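Allora adds artificial flowers to its home range this spring

PRESS RELEASE, MARCH

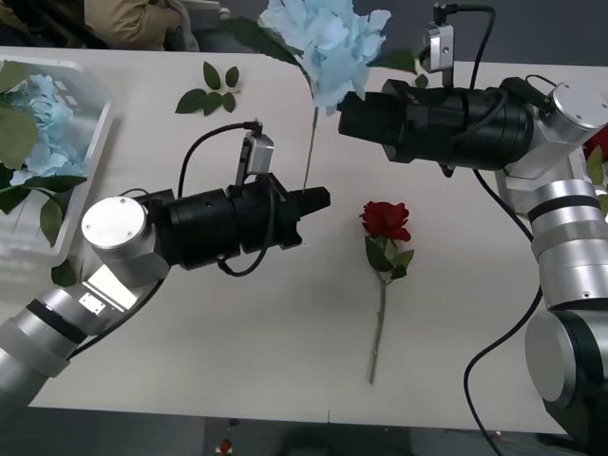 Allora, the home accessories shop with a showroom in Clandon, will begin the sale of artificial flowers by the single stem. The new range opens with hydrangeas and roses, and the customers can choose each stem separately and arrange it at the table in the showroom before they pay.

Until now Allora has sold vases, bowls and table linen. Many customers asked which flowers could stay in a vase during the whole year, in a hallway with little daylight or in a holiday house which is closed for some months. The company looked for an answer during the winter and has selected 30 different stems from the importer Hutapea.

"A pale blue hydrangea is a big flower, and one stem is often enough for a small vase," said Hortensia Aravena, who is responsible for the flower range. "With a red rose it is different. The people like to buy one for a narrow glass, and then they come back for more. We want that both customers feel welcome."

The stems will be sold without wrapping paper. Each stem has a small card with advice on cleaning: dust the petals with a soft dry brush, keep the flower away from strong sun, and do not put the stem in water. The leaves can be wiped with a cloth which is a little damp.

In the showroom a white table of 4 metres is prepared for arranging. Vases of the Ceretti series stand on the shelf beside it and can be borrowed for trying the height of a stem. Staff will shorten the stems free of charge. A stem which has been shortened cannot be returned, and we ask the customers to measure their vase at home before the visit.

The first delivery contains 400 stems. A second delivery with white and green hydrangeas is ordered for the early summer.

Allora will also offer evening courses in arranging, led by Damir Mujić. The course begins at half past six in the evening and is for eight persons. Vases and scissors are provided, and the participants take home the arrangement they have made. Places can be reserved at the showroom desk.

Press contact: Qistina Khoo, Allora, Clandon. Photographs and a list of all stems are available on request.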